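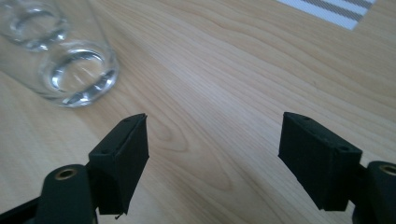
What makes a cider dry?
The yeast has eaten nearly all the sugar in the juice, so there's hardly any sweetness left in the glass. Dry has nothing to do with bubbles, and it has nothing to do with how strong it is, although people mix those up all the time (I did, for years!).

OK, say hi, thank the Elitz folks for the room, tell them water's at the back.

Start with the apples. Most of us grew up with eating apples, and if you press those you get something light and sharp and kind of simple. Cider apples are a whole other animal. Bite into one and your mouth puckers up like you've licked a tea bag. That's tannin, same stuff as in red wine. Ask who's ever tried one raw. Wait for hands.

Then my first batch. Keep this short, I always ramble here. I bought 70 pounds of windfalls from the Trostutcombe orchard, borrowed a press, and ended up with 3 gallons of juice and a very sticky driveway. I skipped the airlock because I figured a loose lid would do. Vinegar! Good on fries, though.

Pour number one: the Quansah still. Let them smell it before I say anything. Some people get leather or hay, some people get barn, and barn is fine, tell them barn is fine.

Pour number two: Ziltthorpe, the sparkling one. Same kind of fruit, but it's bottled with a bit of sugar left so it keeps working in there. Go slow opening it, and point it at the wall.

If somebody asks about "100 percent juice" on a label, say it means no water or concentrate went in, and that it's worth looking for. Don't get into the tax thing again.

Last bit, serving. Cool but not ice cold, you lose the smell. Wine glass if you've got one. Cheese, pork, anything salty.

Pressing day at Trostutcombe is 21st September, bring your own jugs. Sign-up sheet goes around now, then questions.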